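Gallery: Collecting Demonstrations in the Simulator

Fliltelano Project - Pages from the Work - February

Welcome to the gallery page of the Fliltelano project. We are a small group, and for the past winter we have been teaching a simulated arm to pick up, turn and put down ordinary objects. The arm learns from examples. A person drives it with a hand controller, the simulator records what every camera sees and what every joint does, and later a network is trained on these records. On this page we want to show the collecting, which takes most of our hours and gets the least space in our reports.

The recording is done in a simulator scene that we call Prusari. It has a table, an arm, a gripper and a changing set of objects. Every session starts from a random placement, so that two examples in a row almost never look the same. The person at the controller has a list of tasks on a second screen and works through it from top to bottom. When a task is finished, she presses one key to keep the example or another key to throw it away. We ask our operators to be strict with this second key.

At the end of the month we had 2,537 kept examples. They are divided over 16 tasks, but not equally. Pushing an object to a marked place is quick to record and so we have many of these. Standing up a lying object is slow, and for this task we are still behind our plan.

One example is normally not longer than 20 seconds. If it takes more, the operator is usually searching for a good angle, and the network would learn the searching together with the grasp. We have discussed if this is bad or good. For the moment we cut the long ones out, but they stay on the disk in a separate folder, and someone may find a use for them.

The view we value the most is the close one, near the gripper. From far away you can follow the whole arm, but the last small movement before the contact is hard to judge. Near the gripper, small differences in angle become large ones on the screen. The price is that the objects are often only partly visible, and the learning system must work with very little.

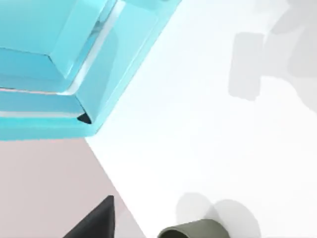 Close view in Prusari: the turquoise gripper over the white tabletop, with the rim of an olive green cylinder just coming into view at the bottom.

Views like this one were the reason for a long talk about shadows. In our first version of the scene we had switched the shadows off to make the rendering faster. The recordings looked clean and the training went well, but when we moved the lamp in the test scene the results became clearly worse. Now soft shadows are always on, and the position of the light is changed at the start of every session. Some shadows on the table come from things that the camera does not see at all. We keep these examples too. A system that is confused by a gray patch on a white table should meet many gray patches while it is learning.

The same thinking is behind the colors. The table in the base scene is white and has almost no texture, and we know that real tables are rarely so kind. In the second part of the collection, named Pacheco, we change the surface, the floor and the color of the gripper between the sessions. There we have recorded 7 of the tasks until now. The pictures from Pacheco are not ready for this page, as the rendering of the darker surfaces still shows noise in the corners.

A few words about the labels. Each example has one sentence that says what is being done, for instance "put the cylinder upright" or "push the block to the left side". In the beginning every operator wrote these sentences freely. We liked the variety, but there were spelling mistakes and also some private jokes, and the check took nearly as long as the recording. Today the operator chooses from a list and can add a free sentence if she wants. About half of the free sentences are good enough to be used for training.

We also learned something about tired hands. Examples recorded late in a session have more small corrections near the object, and the gripper closes later than it should. So we work now in shorter blocks, with a real break between them - away from the screen, if possible. The number of kept examples per hour went up a little after this change, which was a pleasant surprise for us.

The next step will be at Darbridge, where a physical arm is being prepared. The camera there must first be mounted at the same height as in the simulator, and this is less simple than it sounds, as the cable of the arm passes exactly in that place. When the mounting is done, we will record the same tasks again with real objects and compare them with the simulated ones.

New pictures will be added to this gallery when the Pacheco recordings are rendered again. If you wish to use a picture from this page in a lecture or a report, please write the name of the project next to it. The recordings can be requested through the contact form, and we normally answer in the morning hours.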